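# Learning to sleep with a machine

In December I received a letter from the sleep clinic. I had waited so long for it that I read it two times in the corridor, with my coat still on. The letter said that I have sleep apnoea, moderate to severe, and that I should come and collect a machine.

My wife had known this for years. She used to push my shoulder at night when my breathing stopped. I thought she was pushing me for snoring, and I was a little offended each time.

The nurse who gave me the machine was called Kasun Matubbar. He had a very calm way of speaking. He put the mask on my face, asked me to lie down on the bed, and switched on the air. I sat up at once. It felt like putting my head out of the window of a train. He said most people do this, and we tried again with a lower pressure, and then with a smaller mask. In the first appointment I learnt the words "ramp", "leak" and "humidifier", and I wrote them on the back of my bus ticket.

The first week was bad. I took the mask off in my sleep and found it in the morning under the pillow, still blowing. One night I managed 10 minutes. I telephoned the clinic and was number nine in the queue, but when they answered, they were kind and they sent me a different strap by post.

My friend Weidong Lei has used such a machine for a long time, and he gave me better advice than any leaflet. He told me to wear the mask in the evening while I watch television, with no intention to sleep. I felt foolish, but I did it for several evenings, and after that my face stopped being afraid of it.

I should also write something about the money, as two readers have asked me. The machine is lent to me by the hospital and I pay nothing for it. Before the letter came I was so tired of waiting that I asked a private clinic for a price, and they wanted £830 for the machine and the first visit. I nearly paid. I am glad that I did not, but I understand very well the people who do.
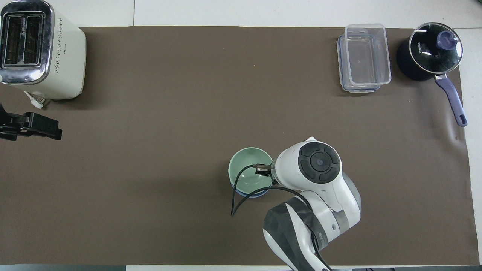
The mornings are where I notice the difference. I used to wake up with a headache and a dry mouth, and I needed a good hour before I could speak politely to my family. Now the headache is mostly gone. I still get up once in the night, and I am still tired on some afternoons, so please do not think it is a miracle.

If you drive, you must ask your doctor what you have to tell the licensing people. I did not know about this rule and it worried me a lot. In my case I stopped driving until the clinic was satisfied with my results, and I took the bus to work.

My next check is by telephone. I will ask about the red mark on my nose, and whether I can take the machine on the plane when we visit my mother.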